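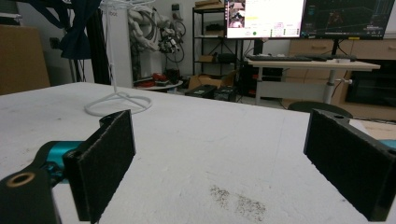 *White wire stand on a white tabletop, with a dark smudge. 3 June 2025.*

I want to argue for white tabletops. Quickly, I have a bus to Flenside and this has been sitting in my drafts since April.

The complaint is always the same. White shows everything. Scuffs, specks, coffee, whatever gray stuff comes off whatever you last put down. Cremilda Rezende wrote me a long email after my last piece saying I must be out of my mind, that she had a white kitchen table for 7 years and spent every one of them wiping it. She has a dark one now. Walnut stain, very handsome. She says it never needs cleaning.

It does need cleaning. It needs exactly as much cleaning as the white one did, she just can't see the dirt anymore. I have eaten at that table. My sleeve stuck to it.

So that's my whole case, more or less. A table that shows the mess gets wiped. A smudge on a white top is a message and you deal with it before you put the bread down. On a brown top you put the bread down.

People will say, fine, but the stains. White tops get old and they look old. A small brown spot that won't shift, a reddish mark off to one side, those cloudy patches you only see when the light comes in low. Sure. I'd say live with them. Every stain on my own top I can put a name to — beet, ink, beet, the candle — and none of them has ever hurt a guest. There is a kind of person who sees a mark that has been scrubbed a dozen times and thinks dirty. It's clean. It's just marked. Those are different words for a reason.

Second thing, the edge. I am firmly for a white surface with bare light wood around it. White all the way to the corner looks like a dentist. A wood border gives your hand somewhere warm to land and it tells you where the working part stops. Rounded corners too, please. I have a hip bruise from a square one that's older than my nephew. 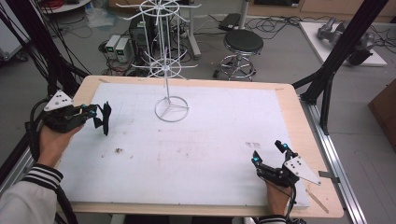 What should stay out on a work table when you're done for the day?

One upright thing with a small footprint, and everything else goes back where it lives.

I know how strict that sounds. Siham El-Sayed keeps maybe a third of her belongings on her table and gets more done than I do. But she also moves the same stapler out of the way all day long, I've watched her, and she sighs each time.

My pick for the upright thing is a wire stand. A ring on the bottom, a thin pole, a tier or two of arms. You can see through it, so it doesn't eat the room. Crumbs fall right past it. You lift it with one hand, wipe, put it back. Try that with a wooden organizer full of little drawers. I owned one, bought at Pacheco when they were closing out the housewares aisle, and in 2 winters I never once cleaned underneath. When I finaly did I found a key to an apartment I'd moved out of.

The case against wire is that it's light and it tips. True if you load one side. Don't load one side. Hang things across from each other and it stands fine, and if you need to hang something really heavy then you want a hook in a wall anyway. Wire also looks a bit cheap, people tell me. It is a bit cheap. I dont see the problem.

What I can't get behind is the price of the fancy tops. The Dellthorpe catalog has one, white, stain proof they claim, and it runs to $400 before you've bought legs. Then Clusteck came along with what looks like the same board for $199 and everyone in my building acted like it was charity. It's a flat white rectangle. You are paying for the promise that it'll never look used, and I don't think that promise is worth having, even supposing someone could keep it. A table that never looks used is a table I'd be nervous to use. I'd put a cloth on it. Then I'd be looking at a cloth.
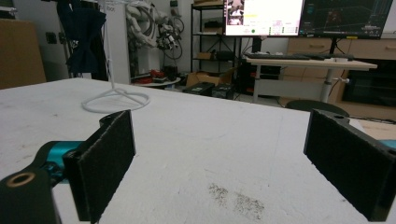
And the nervousness spreads, is my real worry. Once the top is precious you start working somewhere else. The floor. The bed. The bit of counter next to the stove. I've visited homes where the best surface in the place had a bowl of fake lemons on it and the kid was doing homework on the dryer.

Buy the plain one. Matte if you can, shiny shows every fingerprint and glares at you after lunch. Wipe it at night with a damp rag and a drop of dish soap, dry rag after. Leave the powder cleansers alone, they scratch and then the scratches hold dirt and Cremilda gets to be right. If a mark stays after two goes, let it stay.

She has already told me she'll be writing in again. Good. I'd like to hear how the walnut is doing, and whether she has run a white cloth over it yet like I asked.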